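From: Pichit Sitthichai
To: Trurbridge Household list
Date: April 26, 2025
Subject: Re: [trurbridge-home] Towels gone stiff, is it the water?

Boonmee Jitpraphai wrote:
> We moved up to the Hundum end of town in April and our
> towels have gone like cardboard. Same powder, same machine,
> same line out the back. A neighbour reckons it's the bore
> water and says we need a softener. Before I spend 744 dollars
> on a Chuensuk unit, has anyone got by without one?
> Front loader, family of six, washing most days.

Hi Boonmee,

We've been on the bore supply for 12 years and never put a softener in. The water is hard up your end, so your neighbour is right about that part, but I'd try a few cheaper things first.

Start by stripping what's already in the towels. Run them on the hottest cycle they'll take with no powder and no fabric softener, and put 200 mL of plain white vinegar in the drawer. Don't use vinegar in the same load as bleach. Then run them again with nothing at all. If there are suds in the second run, you've been using too much powder for what the machine can rinse out.

After that, switch to a liquid. Powder doesn't dissolve well in our water on a cold wash and the residue stays in the loops. I use the Udisine unscented, but any liquid made for front loaders should do. 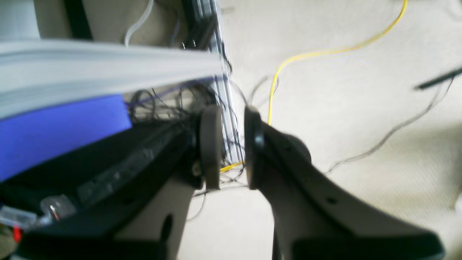 Gripper fingers, open, from the wrist camera.

Load size matters more than people think. Ours is a mid-sized machine and I stop at 6 bath towels. If you have to push them down to shut the door, take a couple out. Towels want their own load too, as they shed lint over everything and hold water long after the shirts are done.

For drying, give each towel a good snap before it goes on the line and another when it comes off. A still, hot afternoon is the worst for stiffness. If you have a dryer, ten minutes on low before pegging out makes a real difference and costs very little. I peg them by the short end so the wind gets at them.
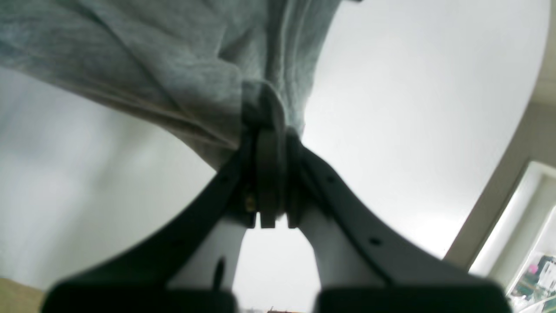 Skip the fabric softener altogether. It makes them feel nice for a few washes, then they stop soaking anything up. I gave it up years ago and haven't missed it.

Check the filter and the drawer on the machine while you're at it. Ours had a crust of scale under the drawer that I scraped off with an old toothbrush, and the rinse improved afterwards. I do it every couple of months now.

If none of that helps, the softener might be worth the money, but ask whether the price includes the plumber. The quote we got didn't. You'll also be buying salt for it.

Let the list know how you go.

Pichit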